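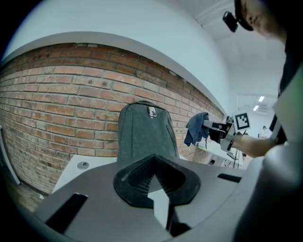 How often should a fabric backpack be washed?
Twice a year is enough for a bag in daily use. A bag that carries gym clothes or food needs it every two months. Between washes, spot cleaning is sufficient.

This procedure covers unframed polyester and nylon bags up to 30 liters. It does not apply to leather, waxed canvas, or bags with a sewn-in battery. The method is the one used at the Narbridge repair counter, written up by Dayana Usuga and last revised 13 November 2021.

What you need
Mild liquid detergent, no bleach and no softener
A soft nylon brush and an old toothbrush
A tub deep enough to submerge the bag
Two dry towels
Zipper wax, or a plain candle stub

Step 1. Empty the bag
Open every compartment, including the flat one behind the back panel. Take out clothing first, then small items, then anything at the bottom. Turn the lining out as far as the seams allow and shake it over a trash can. Use a vacuum crevice tool on the corners.

Stand the bag upright and check the outside: zipper tape, side seams, strap anchors. Mark loose stitching with a safety pin. Stickers and glued patches may lift in water, so decide now whether to remove them. 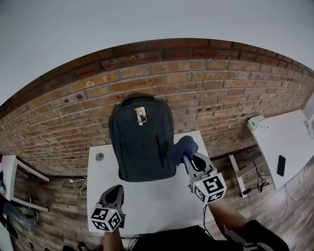 Step 2. Treat stains
Mix one teaspoon of detergent into a cup of lukewarm water. Brush it into the stain from the outer edge inward and leave it for 5 minutes. For grease, use undiluted dish soap and blot. Heathered fabric can pill, so keep the pressure light.

Step 3. Wash by hand
Fill the tub with lukewarm water, below 86 °F. Hot water can damage the waterproof coating on the inside of the fabric. Submerge the bag with all zippers open and work the water through it by hand for ten minutes. Brush the shoulder straps and back padding separately — they hold most of the sweat.

Step 4. Rinse
Drain and refill until the water stays clear. Three changes are typical. Press the padding flat against the side of the tub to force out suds. Do not wring it.

Step 5. Dry
Blot with towels, then hang the bag upside down, zippers open, out of direct sun. Allow 24 hours for the shell and up to 48 for thick padding. Do not use a dryer.

Step 6. Wax the zippers
Close each zipper, rub wax along the teeth, and run the slider back and forth until it moves freely. Wipe off the excess with a dry cloth.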